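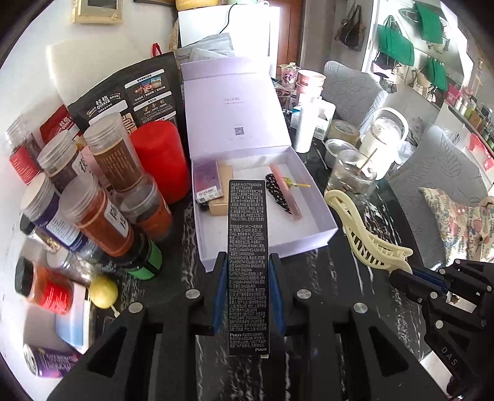 Courses > Package and Label Writing > Handouts > Week 6

Posted in May by the course instructor

Small Print: Writing What Has to Be There

Most of you signed up hoping to write the front of the box. The front has six words on it and the client's brother-in-law already wrote them. Your working life will be spent on the back, where the ingredients go, and where every word is required by someone who has never had to fit it in. Ingredient names on cosmetics are largely shared between countries, so a reader in one place can pick out PANAX GINSENG or PAEONIA SUFFRUTICOSA on a panel where the lines next to it are in Chinese. The CI numbers, such as CI 77491, are colors. Please stop marking them as typos.

Order. Ingredients usually run from most to least, down to the point where amounts get tiny and the rules loosen. Colors tend to go at the end. If the plant on the front of the box is the last plant on the back, you have learned something about the front.

Space. For the Plitavel hand cream exercise you get 116 words of required text and a panel the size of a playing card. Last term's best attempt was readable. The worst had a lovely margin.

Translation. Flarnen sold a foot balm in 2000 with "rub until gone" in four languages, one of which told the customer to leave. Have a second reader check every language, including the one you think you speak.

Type size. Print your panel at actual size. Looking at it on screen at 300 percent is cheating, and you will be the only one fooled.

For next time: bring one package from your bathroom with the longest list you can find. Copy out the first five ingredients by hand, then the last five. Mota and Citon samples are in the drawer for anyone who owns only soap.

Questions: course office, room 96 | © Package and Label Writing | Back to top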